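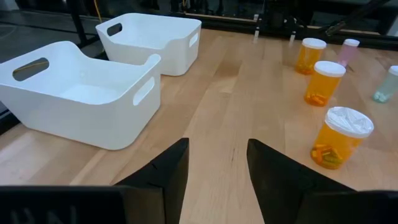 Sorting out the medicine cupboard before the move

Jan 14, 2018

Quick one, the kettle's on and I've got 6 boxes still to tape up. We move in June so yes I know, ages yet. But the bathroom cupboard has been bothering me since before Christmas and if I don't start with something small I won't start at all.

So. Everything out on the bedroom floor. Shocking. Three half-used tubes of the same antiseptic cream, all Eltell, all squeezed from the middle. Plasters that had lost their stick. A cough mixture that went out of date when we still had the old car. Travel sickness tablets from the Follorano trip, and we came back from that swearing never to get on a ferry again, so who knows why I kept them.

What I did, in case it's any use:

Dates first. Anything past it goes in a carrier bag for the chemist. Ours takes the lot back over the counter, no questions, you just hand it in. Don't put it down the loo. My mum always did and I did too for years, feel bad about that now.

Then piles. Things we take every day. Things for when you're ill. Things for cuts and bruises. I had a fourth pile called "other" and it got bigger than the rest so I went through it again and most of that was hair bobbles.

Bottles in open tubs from now on, no lids. I've tried lids. You end up stacking stuff on top and then you can't be bothered to lift it all off, so you buy another packet of whatever it is. Handles help too if the shelf is high and mine is, I have to stand on the edge of the bath.

Labels. Meant to do them properly with the Tenex label thing I got for my birthday but it's eaten the tape again. Masking tape and a biro for the time being. Looks awful, works fine.

Leaflets I kept, all folded into one envelope. Half of them are in print so small I need my glasses and the big light. But I did need one last winter, at two in the morning, and it was in the recyling, so.

Cost so far: £3 for the masking tape. I nearly spent a lot more. There's an Ertürk bathroom cabinet I've had open in a tab for weeks, mirror doors, soft close, £224 and then delivery on top. It was down to £110 in the sale and I dithered and it went. Probably for the best, we don't even know how big the new bathroom wall is. The estate agent's plan has the door opening the wrong way so I don't trust any of it.

Next is the airing cupboard. Not looking foward to it. There are towels in there from my first flat, gone like cardboard, and a single curtain. Might offer the towels to the dog rescue up the road, they were asking for some before Christmas, need to ring and check they still want them.

Also if anyone knows how to get old shelf liner off without taking the paint with it, please leave a comment. I've tried the hairdryer. Got one corner up and then it tore.

Right, tea, then the tape gun.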